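The gripper that wouldn't let go

I have spent a good part of this winter thinking about T-shirts, which I never expected to say, and about how you teach a machine to fold one without anybody getting their fingers pinched. 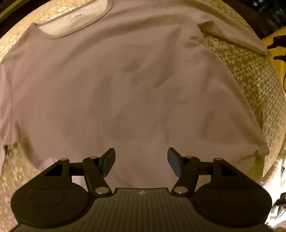

A reader in Lasasel wrote in after my last piece to ask why on earth I was bothering with fingers at all, when laundry robots are slow and soft and the worst they can do is ruin a hem. Fair question! It's also the one I used to ask, right up until the afternoon at Custgate when ours shut on a sleeve and stayed shut.

It went like this. We were running the folding job on the bench with the Cistska controller, the older one, and somebody (all right, me) reached in to tug a collar straight between runs. The fingers closed on the cuff of my jumper. Fine, I thought, it'll open in a second. It didn't. The software had lost contact with the motor and the motor, left to itself, did the last thing it had been told to do, and that was hold. I pressed stop. Stop cut the commands, so there was now no command to open either, and I stood there for six minutes like a child with its head in the railings until a colleague found the right cable.

No harm done, apart from the jumper. But I've been cross about it ever since, and I'm crosser about the report than I am about the fault. The report said "operator placed hand in work area", and it said it in two places, and it said nothing at all about why a stop button should leave a gripper clamped. I did put my hand in the work area. I'd do it again, and so would you, because cloth bunches up and the natural thing on earth is to smooth it flat. Anyone who has ever made a bed will reach in.

So here is my grumble, for what it's worth. We design these things as if the danger is speed and weight, and we put all our worry into big arms behind fences – quite right too – and then we hand people a little pair of rubber-tipped fingers and treat the whole business as a toy. The small ones are the ones you work next to all day. You stop seeing them. And when they fail, holding on is the default far too often, on the grounds that dropping things is bad. Dropping a casting on your foot is bad, I grant you. Dropping a T-shirt is nothing. You pick it up.

What I'd like is a release you can work by hand with the power off. A lever, a slipping clutch, I don't much mind. The Hồ unit we tried in May had one, and it added up to four seconds to each reset, and people moaned about the four seconds. I moaned as well, I'm ashamed to say, and we sent it back.

We've since moved the bench so the cable can be reached with either hand, and there's a sign up, and the sign says to keep your hands clear. I walk past it every morning on my way to flatten out the next shirt.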